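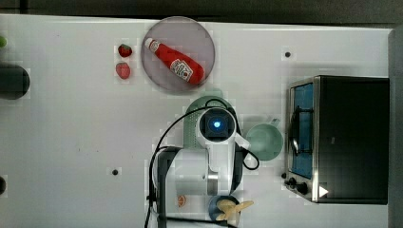

3.2 Layout of kitchen items on the work surface

Figure 2. Tabletop layout with food items, tableware and the toaster oven.

The second part of the study looked at how people group kitchen items when they share one surface. Most earlier work on kitchen order, including our own pilot at Skiltwood in June, dealt with cupboards and drawers. A drawer has dividers and a front edge, and people tend to fill it from the back. A table has no such guides. What a person puts next to what is left almost entirely to habit, and we wanted to see which habits held up across households.

The item set was kept small. It had a plate, a colander, a cup, a pan, a spatula, a bottle of ketchup and a few food pieces, among them strawberries and half an orange. A toaster oven stood on the right side of the table and was treated as fixed. Participants could place things near it but were asked to leave the oven itself alone. The white tabletop was chosen so that the pale green items and the red ones would both show up clearly.

We coded each layout for two things. The first was nearness, meaning which item was the closest neighbor of each other item. The second was support, meaning whether one item rested on or in another. Support turned out to matter more than we had planned for. In Figure 2 the ketchup bottle lies across the plate, and under our scheme this counts as one support pair and not as two neighbors. The two strawberries to the left of the plate are coded as neighbors of each other. In the Clelmont households the bottle was usually stood upright on the bare table, and it was then coded by nearness alone.

A total of 2584 placements were coded over the full study. Of these, 1350 came from the Clelmont households and the rest from the Lacson group. Two coders worked separately and met afterward to settle the cases where they differed. There were 19 such cases, nearly all of them about containers with something in them. One coder had marked a piece of food in a bowl or cup as belonging to the food group, while the other had marked it with the container. We settled on the container, as people moving a filled bowl move both at once.

Cookware was handled in a separate pass. Pans and spatulas were often put down together, with the handle of one touching or overlapping the other, and it was hard to say which had been placed in relation to which. We recorded these as a single cookware cluster and noted only the side of the table it was on. Left-hand clusters were the more common kind in both groups. The position of the oven on the right may explain part of this, but the design does not let us separate the effect of the oven from the effect of handedness.

The colander gave the least steady results of any item. Some participants kept it by the fruit, some by the pan, and others put it in the open middle of the table, where it had no clear neighbor. Ten participants moved it more than once before they said they were done. We think this reflects its use at home, where a colander goes between the sink and the stove and has no fixed place during cooking.
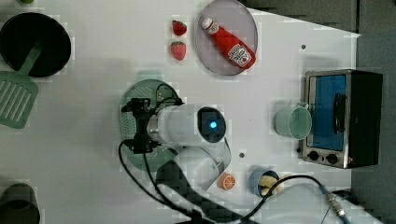 Mhairi Aitken has argued that a layout of this kind should be read as a stage in a task and that grouping by type is a side effect of the order in which things are picked up. On that view, the unsteady place of the colander is what one would expect, and the coding should include the order of placement along with the final positions. We did record order for the Lacson group, and those results are given in Section 3.3. For the Clelmont group only the final layouts were kept, so the two groups cannot be compared on this point. The coding sheets for both groups were prepared with Foretik and use the same item names throughout.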